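I have worked on the second floor at Rerau for 16 years, and until July the guest lounge was the one corner I never thought about. Somebody cleared the bottles, somebody wiped the tables, and quite often that somebody was me. Then the Dosterville office decided we should have a robot for it, and my Wednesday mornings changed rather a lot.

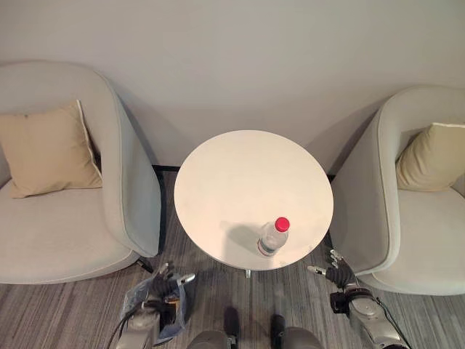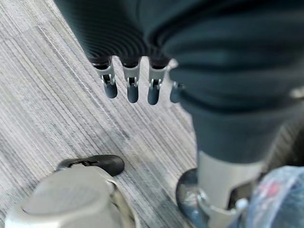 Mohammed-Awal Sarpong thinks we're all being far too polite about it. According to him the tidying was the only bit of the day when people from the two teams spoke to each other, and if you hand that over you ought to put something in its place. I think he's right, annoyingly. I used to hear all sorts while picking up other people's rubbish!

What have I got instead? Nearly 2 hours a week, which went straight into the Jurnard bookings (800 of them in the queue when I last looked). My back is happier. My hours are the same, and I did get that in writing before I agreed to anything – I'd tell anyone else to do that too. Yvette Lavoie has asked for a proper tea break at 8, all of us together, and we're trying it from next week.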